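Research Participants Wanted: Passenger Responses to Delayed and Diverted Flights

The Brelville Centre for Transport Safety is seeking adult volunteers for a study of how air travellers receive and act on information during serious disruptions. The study is led by Dr Nnamdi Chukwu and forms part of the Aranda Project, which examines communication between airlines, airports and the families of passengers.

Who may take part

Applicants must be 18 years of age or older and must have travelled on a commercial flight that was diverted, returned to its departure airport or cancelled after boarding. The flight must have taken place within the past two years. Current employees of an airline, airport operator or aviation regulator are not eligible. Persons who were injured in an aviation incident are asked to contact the Centre before applying, so that a suitable form of participation can be discussed.

What is involved

Participants will attend two sessions at the Hondow campus, each lasting no more than 90 minutes. The first is an individual interview. The second is a group discussion with up to 7 other participants, in which recorded cabin and terminal announcements will be played and considered. Sessions will be held between 9:30 a.m. and 4 p.m. throughout March. A total of 28 places are available, of which 16 are reserved for people who were travelling with children.

Reimbursement

Participants will receive an honorarium on completion of the second session. Parking and public transport costs will be reimbursed on presentation of receipts. Child minding is available at the Dura Building by prior arrangement.
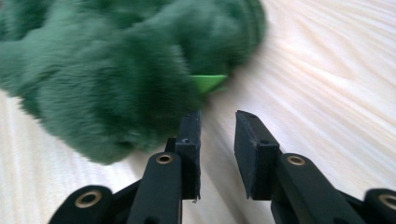 Green plush on a pale wooden surface.

Privacy and consent

Participation is voluntary and consent may be withdrawn at any time before the findings are published. Interviews will be audio recorded and transcribed, and names and flight numbers will be removed from all transcripts.

How to apply

Expressions of interest should be submitted using the form available from the Centre's reception or by mail on request. Applicants should state the route flown, the nature of the disruption and any accessibility requirements. Only those selected for interview will be contacted.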